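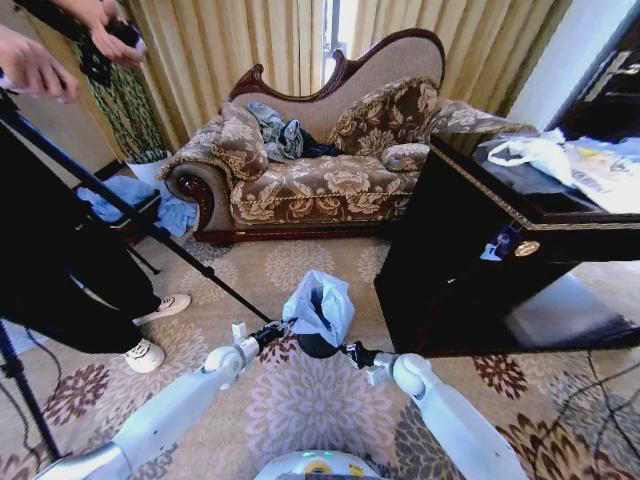
Figure 1. Plastic bag held up in front of the chaise lounge.

4. Running a Delivery with the Lustasar Electroporator

This section covers delivery of a pre-mixed editing complex (Cas protein and guide RNA) into suspended cells using the Lustasar base unit and a 2 mm cuvette. Read section 3 first if the unit has been moved since its last run.

4.1 Before you start

You will need the base unit, the cuvette holder, a fresh cuvette, Hopkin buffer, your cells, and the editing complex. The buffer must be at room temperature. Keep the complex on ice until step 6.

1. Plug in the base unit and switch it on at the back. The self-test ends with one beep.
2. Open the Trasholm software on the connected computer and choose New Run.
3. Enter the lot number from the side of the buffer bottle. The software will not continue if the lot has expired.

Note: Trasholm saves the run under the name you type in the top box. If you leave it blank, the run is stored as Untitled and cannot be renamed later.

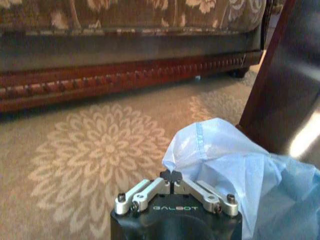
Figure 2. Light blue bag on the carpet.

4.2 Loading the cuvette

4. Spin down the cells and remove as much of the medium as you can without touching the pellet. Leftover medium carries salt into the cuvette and is the usual cause of arcing.
5. Resuspend the cells in Hopkin buffer. Pipette slowly – bubbles will spoil the pulse.
6. Add the editing complex, mix by flicking the tube, and transfer the mixture to the cuvette.
7. Tap the cuvette on the bench, wipe the metal faces with a lint-free tissue, and put the cap on.

Caution: Do not reuse cuvettes, even after rinsing. A used cuvette can crack under the pulse.

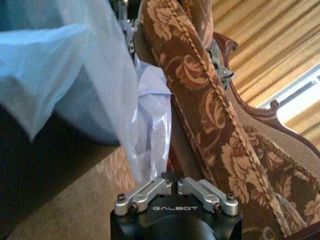

Figure 3. Gripper with the name on its black housing.

4.3 Choosing a program

Programs are stored on the base unit by number. For most adherent lines, use program 1057. For primary T cells, use program 1885, which gives a shorter pulse. Floltov does not supply a program for plant protoplasts.

8. Select the program number in Trasholm and press Send. The same number should show on the base unit display.
9. Slide the cuvette into the holder with the notch facing you and close the lid until it clicks.
10. Press Pulse. The light stays amber during the pulse and turns green at the end.

If the display shows error 17, the unit has measured too much current and stopped the run. Discard the sample, repeat from step 4, and wash the cells one extra time in buffer.

Warning: Never open the lid while the light is amber.

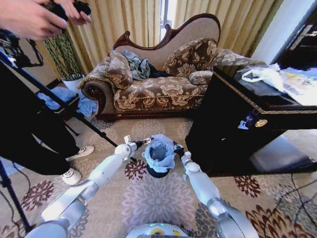
4.4 After the pulse

11. Remove the cuvette and add warm culture medium within two minutes.
12. Move the cells to a plate with the dropper that came with the cuvette. Do not spin them at this stage.
13. Always plate a sample that was pulsed without the complex. You will need it to tell pulse damage from the effect of the edit.
14. Return the plate to the incubator and leave it overnight before changing the medium.
15. Export the pulse record from the File menu and switch off the base unit.

For checking edits by sequencing, go to section 5.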